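Search this site Search

Sorting household waste in Arnville
Angelica Padilla
Jun 3, 2016

During May I asked households in Arnville how they sort their rubbish. I delivered 1,361 forms and 1,037 came back. Most people knew glass went in recycling – soft plastics caused the most mistakes.

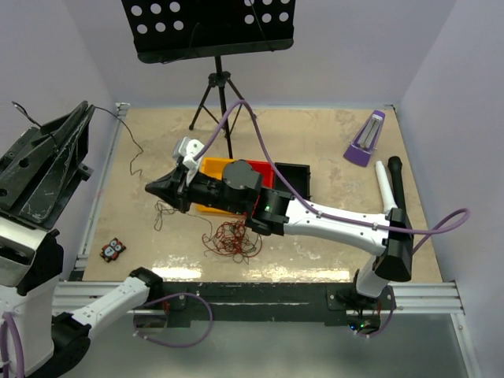

Fig. 1. Orange-yellow and red trays beside a black open box.

Flats on Hedura Street had the lowest scores. Residents there share bins and the labels have faded. I spoke to almost 100 of them at the door.

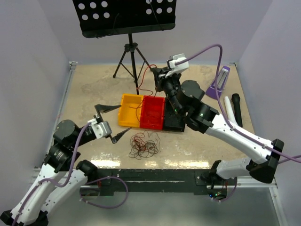
Fig. 2. Yellow bin, red bin and shallow black tray in a row.

Next step: new labels, in the same colours as the council calendar.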